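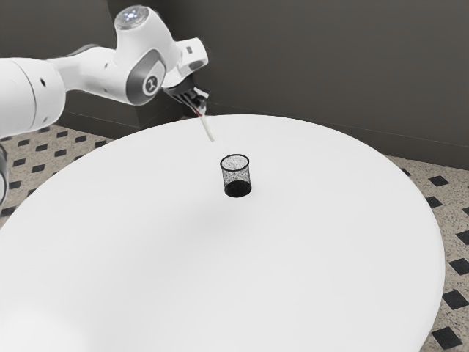 Stemitik Arm Simulation Pack — School Club Licence

Product code: 238
Supplied by: Stemitik
Seats: 14 pupils, 2 staff

The School Club Licence gives robotics clubs access to the full set of simulated pick-and-place exercises used in the Nunent Cup. Pupils write and test their programs on a virtual arm before booking time on club equipment.

The pack contains 77 graded tasks, a marking sheet for each and a teacher's handbook by Esi Kwofie and Shoaib Afridi. Tasks may be set singly or as a term's course. Scores are saved to the club account and may be exported for competition entry.

Requirements
A desktop or laptop computer for each pair of pupils. An internet connection is needed for installation only.

Ordering
Licences run from September for one school year. Schools should apply in writing to Kwadwo Ankrah, Schools Desk. Renewals — including changes to the number of seats — are handled by the same office.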